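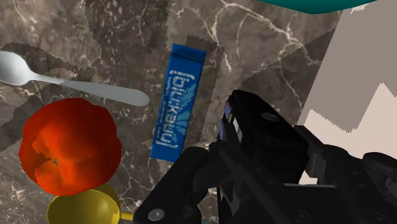
Figura 2. Fonte: elaboração dos autores, ambiente de simulação Paltwood.

4.2 Comparação dos controladores na bancada simulada

A segunda bateria de ensaios foi, para nós, a parte mais animadora do trabalho. Mantivemos o mesmo braço e a mesma garra preta de dedos articulados e trocamos somente o controlador: primeiro o Dumura, que planeja a trajetória inteira antes de mover o punho, depois o Swai, que corrige a pose dos dedos a cada passo de simulação. Foram executados 1496 episódios, repartidos igualmente entre os dois, com 14 sementes aleatórias para a posição inicial dos objetos sobre a bancada.

A vista próxima da garra (Figura 2) dá uma boa ideia da dificuldade. A barra azul estreita, atravessada na diagonal sobre o mármore, oferece pouca altura para os dedos, e o tomate ao lado exige uma abertura muito maior. Em quase 700 episódios o alvo era um objeto baixo e alongado, do tipo barra ou colher, e foi nesse subconjunto que os controladores mais se distanciaram. O Swai aproximava os dedos rente ao tampo e ajustava a rotação do punho já na descida, um comportamento que não havíamos programado de forma explícita e que nos surpreendeu muito! O Dumura, por sua vez, repetia com notável regularidade a mesma aproximação vertical, e saiu-se melhor com frutas e recipientes.

As sombras projetadas, com bordas em degraus bem nítidas, foram mantidas de propósito em todos os episódios. Em testes preliminares, feitos em novembro, o módulo de percepção Workel confundia parte dessas bordas com contornos de embalagens, e queríamos saber qual controlador toleraria melhor uma estimativa de pose ruidosa.

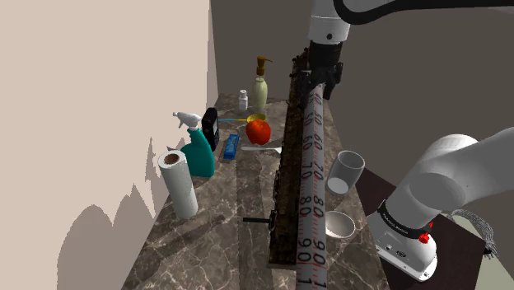
Quanto ao alcance, a base do braço ficou fixa e os alvos foram sorteados ao longo de toda a bancada, inclusive no lado oposto, junto à parede bege. Nessas posições o Dumura rejeitava o plano com mais frequência, quase sempre por prever contato entre o punho e objetos altos, como o frasco com bomba ou o rolo de papel-toalha. O Swai iniciava o movimento mesmo assim e contornava o obstáculo, ao custo de trajetórias mais longas e de alguns toques laterais, todos registrados como falha.

Os dois controladores receberam os mesmos limites de força e de velocidade dos dedos. A influência da abertura inicial da garra é tratada na seção 4.3.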